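Qué falló (y por qué casi nos quedamos sin pinza)

Vale, esta es la parte del informe que menos me apetecía escribir. Hasta septiembre el brazo, que en el grupo llamamos Jotley, montaba los engranajes azules sobre el perfil de aluminio sin quejarse. Luego cambié yo el límite de fuerza de la pinza de 5 a 30 N, para que no se le escapara el grande, ¡y no avisé a Barnabás Kelemen, que llevaba la parte de seguridad! 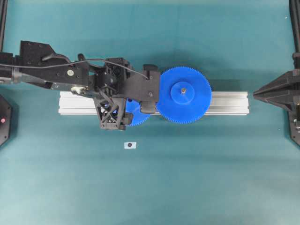

El domingo, en el segundo intento, los dientes no encajaron y el programa siguió empujando. La parada por software tardó 300 ms, una eternidad con los dedos de alguien cerca (los míos, para ser exactos). No hubo heridos, pero una de las piezas de la pinza se rajó y tuvimos que imprimirla otra vez.

Ahora el límite vuelve a estar en 5 N y hay que confirmarlo entre 2 personas antes de arrancar. Falta repetir la prueba con el eje bien centrado, y Barnabás quiere estar delante.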